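参观双臂机器人演示实习报告
课程：自动化导论（校外实践部分）
参观地点：Pruvthorpe 技术中心开放日，Lungu 实验室
日期：2022年6月19日

一、参观目的

本学期我们学习了机械臂的运动学和夹爪的基本结构，但是在课堂上只看过图纸和仿真。这次我选择参加 Pruvthorpe 的开放日，希望了解两件事：第一，双臂机器人怎样分工处理小的日用品；第二，操作人员怎样收集示范数据。我从 Cotden 坐车去，路上用了25分钟。

二、演示的内容

Lungu 实验室的演示题目是“文具整理”。讲解员先介绍了任务：桌上放一个白色的笔盒，两只机械臂要配合，完成打开盒盖、取放马克笔、再合上盒盖这几个动作。他说，到开放日为止，他们已经记录了322次操作，其中每次的开始位置都有一点变化。

我原来以为这个任务很简单，因为人做这个动作不需要想。听了讲解以后，我才明白难的地方在哪里。笔盒很轻，夹爪如果从一边推，盒子会整个移动；盒子的边又是圆的，手指要对准边缘才能夹住。所以实验室把摄像头装在手腕的位置，可以从近处看到手指和盒边的关系。讲解员给我们看了手腕摄像头的画面，盒边的红线和盒内黑色的毛边条都看得很清楚，桌面上还有一个浅蓝色的叉号。
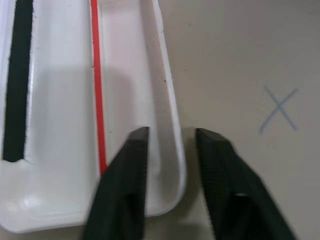
三、设备和操作方法

两只机械臂分别在桌子的左边和右边，都装着平行夹爪。平行夹爪的两个手指同时张开或者同时合上，结构比多指手简单，控制也容易，缺点是只能从一个方向夹东西。讲解员说，如果物体放得太斜，就要先转动手腕，再靠近物体。

我问了一个问题：为什么要用两只手臂？讲解员回答，一只手臂也可以打开盒盖，但是盒子容易滑走，两只手臂可以一只固定，一只操作。他还说，两只手臂的工作范围有重叠，所以操作人员要先决定哪一只先动，不然它们可能碰到一起。这一点和我们课上学的“工作空间”有直接关系，我觉得很有帮助。
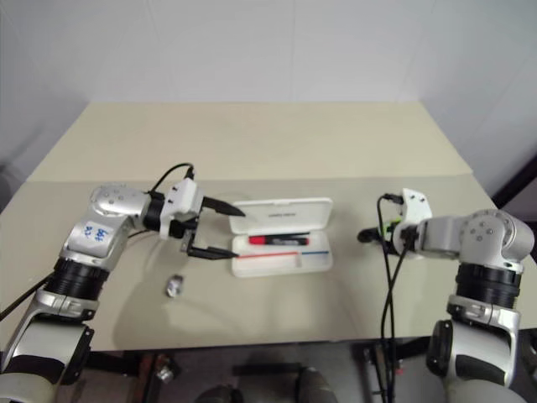
图2　双臂工作台，笔盒盖已打开，盒内放有红帽马克笔

四、观察和思考

演示一共进行了3次。根据我的记录，前2次比较顺利，最后一次右边的夹爪没有夹到盒边，操作人员让它退回去，重新接近。我认为这次失败对我最有意思。在仿真里，物体的位置是已知的，手指到达目标点就算完成；在真实的桌子上，几乎2毫米的误差就会影响结果。

另外，我注意到线缆的问题。夹爪上有黑色的线，右边的线一直垂到桌子前面的下方。如果手臂转动的角度比较大，线可能会被拉紧。我们小组在做 Pindberg 课程设计的时候，没有考虑过线缆的长度，以后应该把这一项写进设计要求。

五、不足和下一步

因为时间有限，我没有看到数据怎样用于训练，也没有问清楚手腕摄像头和上方的摄像头怎样同步。下一步我打算先查关于相机标定的资料，然后在课程设计里试一试用手腕视角判断夹取的位置。报告中关于操作次数和误差的数字都来自讲解员的口头介绍，我没有自己测量。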